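Hesside
Home Posts Replies Saved About
13 July 2026
Posted by hesside_textiles

1/ Notes on washing plush toys, from a small repair bench. Most of the damage I see comes from heat and from incomplete drying. Detergent choice matters far less than people expect.

2/ Read the sewn label first. If the label is gone, treat the toy as cold wash, no tumble heat. Polyester pile softens well below the temperature that melts it, and softened pile takes a permanent set wherever it is pressed.

3/ A matted patch on a toy that has been through a hot dryer is usually heat set. Brushing will separate the tips but the bend in the fiber stays. I tell owners this before I quote.

4/ Check the fill by squeezing the belly and then one limb. Polyester fiberfill springs back. Foam crumb feels granular and returns slowly. Pellets move. Older toys can hold wood wool or cotton waste, and those should not be submerged at all.

5/ Sound boxes and battery packs come out before any water goes in. Open the seam closest to the unit, mark both ends with thread, and keep the old holes for closing. 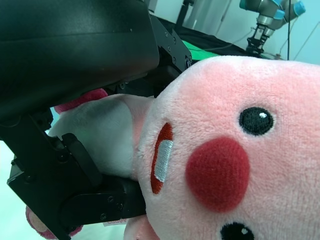

6/ Question I get most: can a plush toy go in the washing machine?

Most modern polyester ones can, inside a zipped mesh bag, on a cold delicate cycle with a low spin. Glued eyes, felt parts and anything with an unknown fill get washed by hand.

7/ Dose. For hand washing I use 9 ml of liquid detergent in a full basin. More than that stays in the fill after rinsing and attracts dirt. No fabric softener. It coats the pile and makes it clump.

8/ Weigh the toy dry and write the number down. The one on my sheet from December was 168 g dry and 548 g after the spin. It went back to its owner when the scale read 168 again and stayed there overnight.

9/ Surface dryness tells you very little. The pile dries in a few hours while the center of the head stays damp. The head is the densest part on most designs and the usual source of a musty smell.

10/ Drying setup: wire rack, fan on low, toy turned at every check. Hanging by the ears stretches the seam. If you have to hang it, use the mesh bag and spread the load.

11/ Brush when the pile is slightly damp. Wire slicker for long pile, soft nylon for short. Work in the direction of the nap, short strokes, no pressure at the seams.

12/ Pale areas next to strong colors need a bleed test. Damp white cotton cloth, pressed on the strong color for a minute. If color transfers, spot clean only.

13/ Thread for closing: I use Wieczorek 100 polyester, doubled, ladder stitch, 3 mm spacing. Cotton thread is fine for display pieces but fails earlier on anything that gets carried around.

14/ Someone asked about freezing for dust mites. It can kill mites if the center gets cold enough for long enough. It removes no allergen, so the toy still has to be washed afterward.

15/ Next thread will cover replacing flattened fill without changing the shape of the face.

Contact | © 2026 Hesside | Back to top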